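Eero Pesonen spent September comparing two hand-held gripper sets at Kullcombe, the Meka and the older Vestus. The test was footwear: two shoes off a white board and onto the lowest tier of a bamboo rack, one gripper per hand.

"A shoe is a poor object for a parallel jaw," Pesonen says. "The sole is stiff and the upper gives, so the force reading depends on where you close."
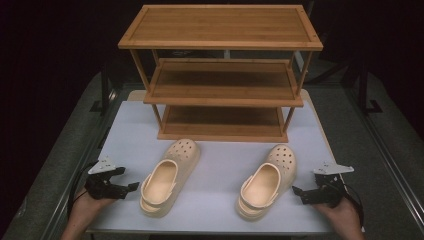

Saimi Vuorinen disagrees, and would have started with rigid blocks to get a clean baseline before adding anything soft. Pesonen ran blocks later and found no difference between the sets.

With shoes there was one. Over 200 trials per set, the Vestus slipped 18 times, the Meka almost never. He puts it down to finger pad angle - the motors are the same.
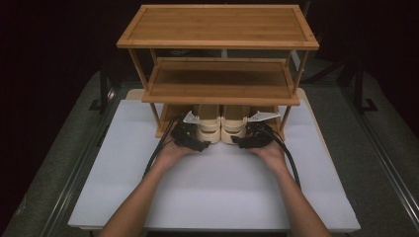 "The cables are my other complaint," he says. "They pull at the wrist when you reach under a shelf. I would take 50 grams more in the housing for a better exit point." A revised strain relief is on order.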